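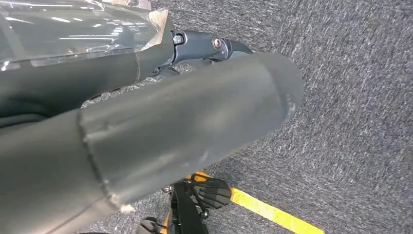
How much of an automation budget should go on the robot itself? Less than half, and if the supplier's quote says otherwise, something has been left out of the quote.

Speaker notes, Izzati Kusuma. Buying the thing, and everything else you end up buying. Slot is 23 minutes, leave time for Everett at the end.

Opening

Ask for a show of hands: who has been told their machine will pay for itself? Keep hands up if anyone has gone back and checked. Wait. Don't fill the silence.

Say where I'm coming from. I've done purchasing at Halvorsen for long enough to have signed for two lots of equipment I would not sign for again. I am not against robots. I am against the spreadsheet that comes with them.

The payback sheet

Put up the Vudell sheet with the prices covered. Three things wrong with it, go through them slowly.

It assumes the machine works every hour the building is open. Ask the room what their best machine manages. Whatever they say, it won't be that.

It takes a whole wage off the cost side from day one. In our case the person whose wage it was spent the first months standing next to the machine. Somebody had to.

It has a line for "integration" with a round number in it. Round numbers are guesses. Ask who guessed, and when, and whether they had seen your floor.

(If anyone from Vudell is in the room, be polite. Their sheet is no worse than the Ikon one, I just have permission to show it.)

Costs that arrive later

Read these out, don't explain all of them.

Spare fingers and pads. Gripping surfaces wear and are priced like jewellery. Get the price list before you order, in writing, with how long it holds.
Covers and wrapping. If yours needs covering, ask what the cover costs and how often it has to be replaced.
Service visits. Our quote said "annual visit included". It did not say travel included. The first travel bill was £261 and I paid it, because by then the machine was already down.
Training. Budget for training people twice. The first lot will change jobs.
Software. Ask what stops working if you stop paying. Make them answer in the meeting.

Floor plan before purchase order

Slow down here, this is the part I'd like people to remember.

Tape costs next to nothing. Mark out a space in front of every table before you sign, and have people walk round it for a week. At Lakby they taped up their bays in June and learned that one door couldn't be used during a shift. A dull discovery, and a cheap one. Their original drawing had the door on it. It just didn't have anyone coming through it.

Then look down. Power is where the tidy drawing and the real floor part company. Count your sockets, and ask the supplier for the cable routes as well as the footprint. Three work areas in a row look very neat until you ask how electricity gets to each of them. Electrical work at Lakby came to £2181, and the sum in the plan had been zero, on the grounds that "there are sockets".

Point out the right-hand side: power strip on the carpet, black cable crossing the yellow tape. If I were pricing this layout I would want a line for proper cable runs before I wanted a second brochure. 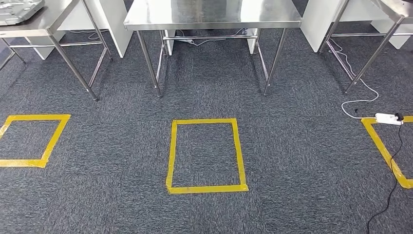

Questions to take to the supplier

What does it do in an ordinary hour, measured at a customer's site, and can I ring that customer?

What happens when it stops at ten past four on a Friday? Who do I phone, and does that person know anything?

What will you take it back for, and until when? Vudell offered us up to 3 months on trial once we asked. It was nowhere in the brochure.

Which of the tasks in your video were done without somebody just out of shot? (They laugh. Then they tell you.)

Before handing over

Everett Ridgeway will disagree with me about leasing. He thinks it moves the risk to the supplier. I think it moves the risk to page nine of the contract. Let him go first, then take questions.

Blank budget sheet is on the table by the door. There's an empty column headed "who told us this". Please fill it in before you fill in any of the others.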